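Artists Releases Studio About Contact

Label > About us > Who we are

April — by Ankit Tripathi

Trelomier is an independent record label based in Ullcombe. We record, master and release small-ensemble jazz and vocal music. The catalog stands at 21 titles, all kept in print on vinyl and as downloads.

Sessions take place at Penton, our studio, which has two live rooms and one control room. Most records are cut in two days, with the singer and band playing together.

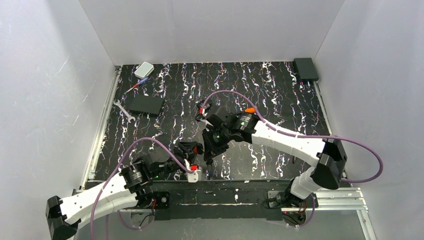 Masters are delivered at 24-bit — vinyl sides are cut from a separate transfer. Artists keep their copyrights and license each recording to us for seven years. Royalty statements go out twice a year through Rajput, our publishing arm.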